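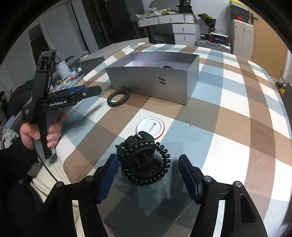

Figure 3. Sorting task at the home site, with two hand-held grippers and an open box on a plaid cloth.

3.2 Setup and procedure

The grippers were put together in a shared workshop and then used at home, in a room that was left furnished as it was. The finger linkages follow the Dumitrescu layout with one change: the pivot holes were drilled wider after the first pair of arms jammed. Each gripper took roughly 7 hours to build, most of it spent on the linkages. Cables were routed along the outside of the body so that a bad one could be swapped between runs. 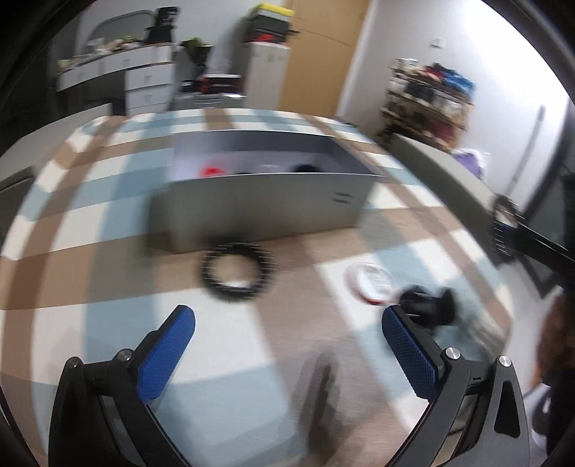 Pad wear was the main concern during the build. Smooth pads from Gruvinix let thin objects slip, and we replaced them with textured ones before recording began. The blue pads have a fine crosshatch pattern, and screws at the joints let an arm be taken off without stripping the whole gripper. Torbjørn Nyberg cut the pads by hand - the Jovomix cutter left a burr along one side - and they were glued in place overnight. In total 2070 grasps were logged in October, and 70 of these were dropped from the analysis over missing time stamps. Objects were laid out again by hand between runs, with no fixed order.
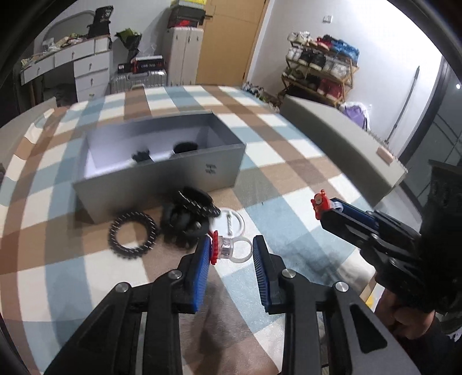
Why were the pads glued and not screwed on?

Screw heads on the inner face would have changed the contact area, and the Dakex adhesive held well enough in bench tests. A worn pad can be peeled off with a flat blade and a new one fitted the same evening.

3.3 Calibration

Finger opening was calibrated at the start of each session with 2 gauge blocks.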